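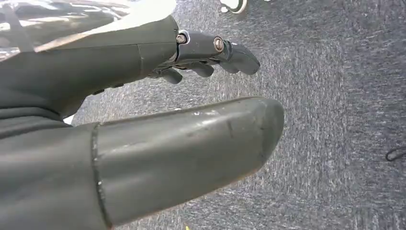

A thread on why I spent most of January on a single "if" statement. I write the software that decides when a robot hand should open and close. My mother thinks I fix printers, and some weeks she has the better description of the job.

The project is called Utar. It's the grasp planner and everything that hangs off it: the bit that picks a hand shape, the bit that gets the hand into that shape, and the bit that writes a log so we can argue later.

The order of events is supposed to go like this. Perception says "there's a thing, it's over there, it's this wide." Utar picks a preshape. The fingers move to the preshape. The arm moves in. The fingers close. Everybody goes to lunch.

In December the fingers were closing before the arm got there. Not every time. That would have been a kindness.

It happened up to 3 times in a long run, always when I had gone to get coffee, and never with the debugger attached. If you have written software for a living you already know what sort of bug this is. You may want to skip ahead to the part where I blame the clock.

First theory: bad perception. This is everyone's first theory, including the perception people, who have developed a sort of flinch. Magdalini Giannakopoulos owns that code, and she sent me 1000 logged depth frames with the width estimates drawn on top. They were fine. They were annoyingly fine.

She also sent one line of text, which was "have you checked your side." No question mark.

Second theory: bad calibration. I redid the wrist camera calibration, then redid it again because I'd typed the board size in wrong. The new numbers matched the old numbers to a degree that made the afternoon feel personal.

Side note on wrist cameras, for the person who asked last week. Yes, the hand is in its own view most of the time. You get a big thumb along the bottom, a finger up top, and the world through whatever gap is left between them. Our gap is mostly carpet.

You can mask the hand out with the joint angles and a model of the links. We do. It works until the joint angles are a bit stale, at which point the mask is over here, the finger is over there, and the planner is told that a mysterious gray object has appeared very close by.

Remember that. It comes back.

Third theory: the carpet. Flecked carpet is rough on stereo matching in a way that plain carpet is not, or maybe the reverse, I have heard both said with total confidence. I lost a day to this. The commit is still in the history. The message is "carpet??"

Fourth theory, and we're getting warm: time.

The hand controller stamps its joint angles when it sends them. The camera driver stamps its frames when they arrive. The arm stamps its state according to a system I can only call spiritual. All of this goes through a message layer named Eze, which somebody before me wrote over a summer and then left for a job with dental insurance.

Eze has a function that gives you "the joint state nearest to this frame." Lovely. You'd expect it to complain if the nearest one was old. It does complain! It writes a warning to a file. The file was set to rotate at a size so small that the warning was gone by the time I got back with the coffee.

So: a frame comes in. Eze hands over joint angles from 300 milliseconds ago. The mask goes where the fingers used to be. The real fingertip is left sitting in the depth image like an uninvited guest. The planner sees an object right between finger and thumb.

And then it does what I told it to do when there is an object right between finger and thumb. It closes on it.

The robot was trying to pick up its own finger. It had planned this carefully. The grasp score was excellent, by the way. Best of the month.

The fix everyone suggests is "interpolate the joint states." Sure. We already had interpolation. It was behind a flag. The flag was off. The comment beside the flag said "turn on once tested," and was dated July. I won't say whose comment it was, only that I recognized the spelling.

I turned it on. Better, but still wrong when the bus was busy, since you can't interpolate toward a message that hasn't shown up yet. For that case you need the planner to be willing to say "I don't know where my hand is, please wait."

That's the "if." If the joint state is older than the limit, no new grasp decision. Hold position, ask again on the next frame. A handful of characters, plus a config value, plus a long conversation about what the config value should be.

Things I also changed while I was in there, none of which were in the ticket:

The warning now goes to the operator screen. In orange.

The log keeps the joint state age with every frame, so we can plot it. I should have had this plot years ago. It looks like a heart monitor for somebody having a bad time.

The grasp score gets thrown out if the "object" overlaps the swept volume of the fingers. Magdalini calls this the don't-eat-yourself check. It's named something more dignified in the code.

We replayed 3000 recorded frames through the old version and the new version on Nasetti, our replay tool. The old one grabbed for its own finger in all the places we'd marked by hand. The new one stopped and waited in those places and closed normally in the rest. Replay isn't the real thing, and I've been burned before, so live runs are next.

The new build went over to the Keltetholm lab on January 15, 2025. Their first message back was that the hand "hesitates a little." Yes. It's thinking. Let it have this.

Open problem, if anyone here has ideas: picking the age limit. Too tight and the thing stutters whenever the network sneezes. Too loose and we're back to finger for dinner. Right now it's one fixed number, and I'd like it to depend on joint speed, so a still hand can tolerate an old reading and a fast one can't.

I have a branch for that. There's a flag on it. The flag is off. The comment says "turn on once tested."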